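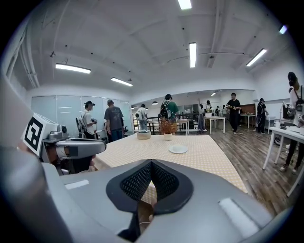 20 June 2025. Table laying, Pledby room, second go. Swapped the plain cloth for a patterned one and spent longer than I'd like to admit tugging the corners level. The catalogue from Psarras calls this kind of thing "informal dining", and I suppose it is, if you dine informally under strip lights. The round white plate looks lonely with only the woven bowl and the pot of dried orange-brown stems for company, but I'm leaving the middle clear. Last November's layout had so much on it that you couldn't have put down a slice of toast.

Cup and saucer next. The Dromen notes want the cup in the centre of the saucer, which sounds easy until you try it with a saucer that has no well to speak of. My rule is to put the saucer down first, well in from the edge, and then the cup, upright. Anyone who carries the two across together can do the sweeping up.

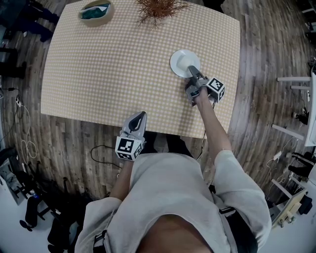
Stems stay at the far end, where sleeves can't reach them. They shed if you so much as breathe near them, and crumbs of dead plant in a teacup are not the look we promised Londano.

To do: iron the cloth (properly, not with the flat of a hand). Find the other 11 saucers. Spoons, left or right? Ask before the argument starts again.

Last updated: 20 June 2025

This site uses cookies. Accept all | Manage settings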